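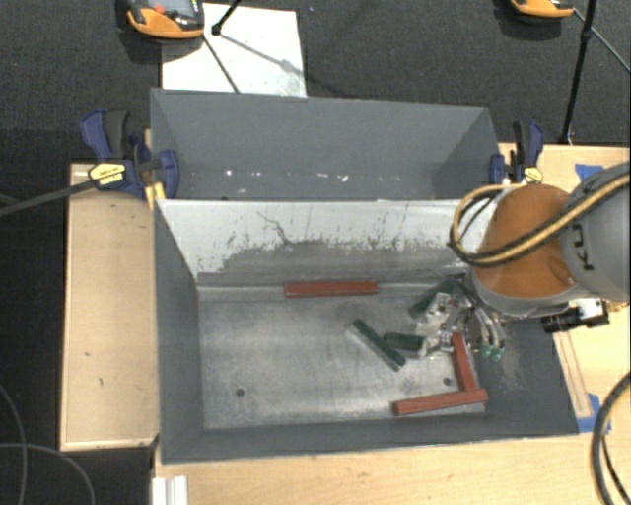

Vol. 6, No. 2

# Silter multi-link gripper: bench notes and ordering data

The Silter is a linkage-driven gripper for small rigid parts picked from open bins. It mounts to a standard arm flange through a two-piece adapter and runs from any controller with a free serial port and a 24 V supply. Drorkik builds it in one body size with two finger sets.

The test station at Cluruvside uses two gray bins set side by side, the rear one serving as the drop side. Parts are narrow rectangular blocks in red and green. The arm reaches in from the right. Blocks along the walls and in the corners are left where they land between picks, and the operator does not stir the bin.

## What was compared

Aurelio Figueroa ran the Silter against the parallel-jaw unit it replaces on our own bench. Same arm, same blocks, same controller settings except for grip force, which was tuned for each unit before the count began. Each gripper was given 83 picks. A pick counted only if the block was lifted clear of the wall and released in the second bin.

| | Silter | Parallel jaw |
|---|---|---|
| Block lying free on bin floor | Good | Good |
| Block flat against a wall | Good with narrow fingers | Poor |
| Two blocks touching at a corner | Fair | Poor |
| Block leaning on another block | Fair | Fair |
| Change of finger set | By hand | Hex key |
| Cable routing | External | Internal |

The wall case is the one most customers ask about. The parallel jaw needs clearance on both sides of the block and will not get it when the long face is against metal. The narrow Silter fingers reach down from above and pull the block away from the wall before closing. It is slower than a straight pick. Users who never see parts at the wall should stay with the jaw.

Ayten Akgül repeated the corner case in Cáceres with a different arm and got the same ranking. Her notes add that the approach angle matters more than grip force. With the wrist held square to the floor, the outer links touched the sloping end wall before the fingers reached the block. Tilting the wrist away from the wall cleared it.

## Bin condition

Results depend on the bin. A metal floor with scuffs and worn streaks returns uneven highlights, and a depth camera may report small height errors over bright patches. Drain or bolt holes in the floor can be picked up as parts if the minimum blob size is set too low. Mask them in the controller.

Wall wear should be checked at the start of a run. If the lower wall is being rubbed through its coating, lower the approach speed and recheck the bin position in the arm frame. Bins must be clamped. Bar clamps are adequate for bench work; a production cell should use fixed brackets.

## Camera placement

The Silter has no camera of its own. Either of these arrangements is supported:

- **Fixed, beside or above the bin.** Sees the whole floor between picks. The gripper hides part of the work during the pick itself, and blocks directly under the fingers cannot be tracked until the arm retracts.
- **On the arm.** Better close view, smaller field. Check clearance to the bin edge at full reach and at full wrist tilt.

Calibrate after any change of camera, lens or bin. Calibration is not carried over between finger sets.

## Cables

The external cable bundle crosses the last joint and must be left with a loop large enough for full wrist rotation. Too short and it limits travel. Too long and it may catch on the bin wall. Tie it to the arm on the upper link only. Check for chafing each Wednesday or at whatever interval the site already uses for belts and hoses.

## Supplied

- Gripper body with drive unit
- Narrow finger set, fitted
- Wide finger set
- Flange adapter, two pieces
- Cable assembly
- Spare link pins, 6

Cameras, bins, clamps and controller are not included. Replacement fingertips are sold in pairs. The wide finger set ships separately on orders placed before November.

## Ordering

State the arm model, flange pattern and controller when requesting a quote. For parts not listed in the comparison, send samples to the Cluruvside bench with the bin they will be picked from. Samples are returned with the pick log and the settings file.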